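I've had the Orton standing desk since August, and I've finally got enough to say about it. I paid $245 for the smaller top, and Kiri Whitelaw got hers for $229 a few weeks later, which I'm trying not to think about.

Putting it together took me most of a Friday evening. The legs go on fine, but the crossbar wants a second person - I used a stack of books and a lot of muttering. There are 8 long bolts and the holes for two of them were a hair off, so leave everything loose until the very end!
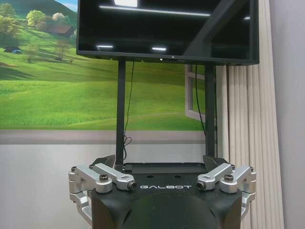 Going up and down is where it's really nice. It's slow, but so quiet that I can do it in the middle of a call, and it stops exactly where I told it to. I'm short, and this is the first desk I've owned that goes low enough for my feet to sit flat (my old Treloar never did, and my knees knew it).

At full height there's a bit of a wobble if you type hard, and I do type hard. Pushing it up against the wall helped some. The cable tray is a joke, though. It holds one power strip and then sags, so I bought a deeper one and screwed that in instead.

Would I buy it again? Yep, at Kiri's price. Lerley has a plainer one for $187 that doesn't remember your heights, and if you only stand after lunch like me, that might be plenty.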